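The Bouquet That Never Needs Water

I used to be a snob about fake flowers. My grandmother kept a bowl of dusty plastic tulips on top of her TV, and I swore I'd never have such a thing in my own house. Then I moved into a north-facing apartment on Montecinos Street, killed a fern, a fiddle-leaf fig and a cactus (a cactus!), and started to see my grandmother's point.

These days I own 128 artificial stems. I know the number because I had to pack them when I moved in December, and they filled two wardrobe boxes and a suitcase. My favorites are the big peonies, the ones that look a little past their best, with the outer petals starting to flop. Pink carnations come a close second. They're cheap, they're fluffy, and they hide a multitude of sins around the neck of a vase.

My way of working is pretty simple. I start with the tall stuff, get it leaning in a direction I like, and leave the rest in a heap on the table where I can grab it. I like a printed cloth under everything too, something leafy, so the whole table feels like part of the arrangement before I've even finished. 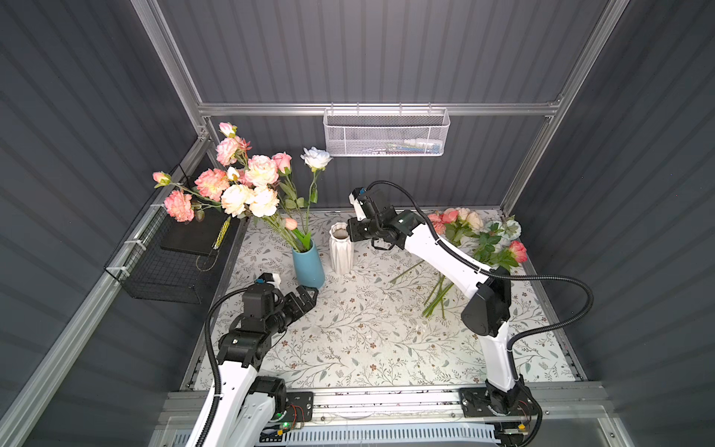 How many stems do you need for a tall vase? Start with 16 if the blooms are mixed sizes, and go lower if most of them are peonies, which take up a lot of room.

I learned that number from Capucine Langlois, who taught the evening class I took at Clalusach, a tiny florist's studio above a bakery. Capucine works with real flowers most of the week and has no patience for people who treat the fake ones like they're made of glass. "Bend them!" she kept telling us. "There's a wire in there, use it!" She'd walk by, grab a perfectly straight rose and give it a good curve, and it would look twice as alive. I went home and bent everything I owned.

Her other big thing was the lonely stem. She likes one flower standing off by itself, away from the crowd, on the side where the bouquet is thinnest. A white rose is good for this – it has enough presence to hold its own, and it gives your eye somewhere to go. I fought her on it for weeks because I'm a stuffer by nature. Give me a vase and I'll fill it till the stems squeak. 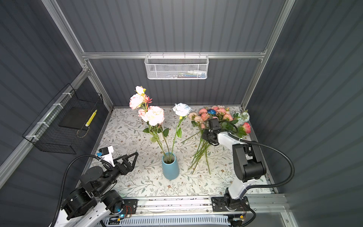
So now I make myself stop early. I put in the peonies, add my one rose off to the side, and go make coffee. If I still want more when I come back, I add three and stop again. The leftovers stay on the table, and half the time they end up in a second vase, which makes me feel very organized.

Color is where I get braver every year. Salmon next to pink used to scare me, and blue roses I thought were just silly. But put one blue rose in with a lot of coral ones and the corals get warmer somehow. My friend Ayodele Garba, who paints, says it's basic color theory and I should have paid attention in school. Fair enough!

As for vases, I keep two kinds. The tall, solid-colored one does the showing off, and the white one with the angular sides is for whatever's left. White goes with everything, and those facets pick up the light nicely on a gray afternoon. Three or four roses with short stems will do it.

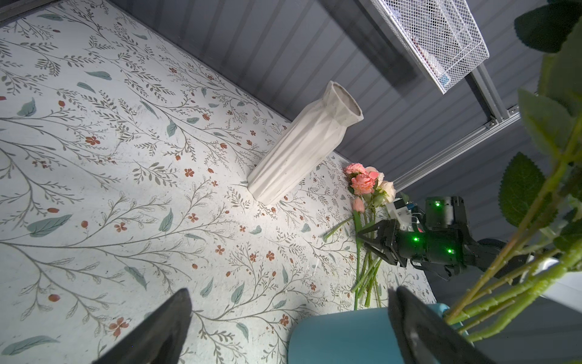 Roses in pink, coral and pale peach, with the white faceted vase.

One last thing about dust, because my grandmother's tulips still haunt me. Use a hair dryer on the cool setting, outdoors if you can, and follow up with a soft makeup brush on the petals. I do mine twice a year and it takes me one long phone call to my sister.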